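# About Ullano

We test grippers, arms, wrist cameras and controllers for companies that need to pick one and don't have the time to try them all.
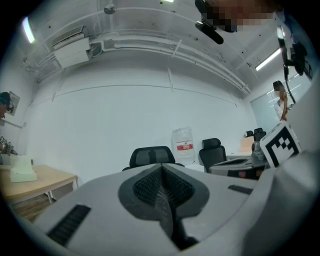 ## What we do

Most of our customers run small packing or assembly lines. They send us the parts they handle, and we try those parts with the grippers on their shortlist. Each gripper gets the same set of picks. A short job is 1000 picks, a normal one is 2000, and for anything that will run two shifts we go to 4000.

We write down every drop, slip and missed pick, plus how long it took to change the pads. Ribbed pads, smooth pads and soft fingers all do well on something. We tell you which did well on your parts.

Camera tests are done the same way. We mount the camera where it would sit on the tool and check how well it reads square markers at different angles and under ordinary ceiling lights.

## Who we are

Innes Halliday started Ullano in Barnville after nine years of setting up arms at a bottling plant. Our shelf now has 53 grippers on it, most of them two-finger types. Older models stay on the shelf, as plenty of shops still run them.

We don't sell hardware and we don't take commission from anyone who does. You pay a flat fee per test and the results belong to you.

## Visiting

You are welcome to come in and run part of the test yourself. Mornings are best. We are closed Sunday and for the last week of March. Parts can be dropped off at our Campos address, but call first if the box needs two people to lift.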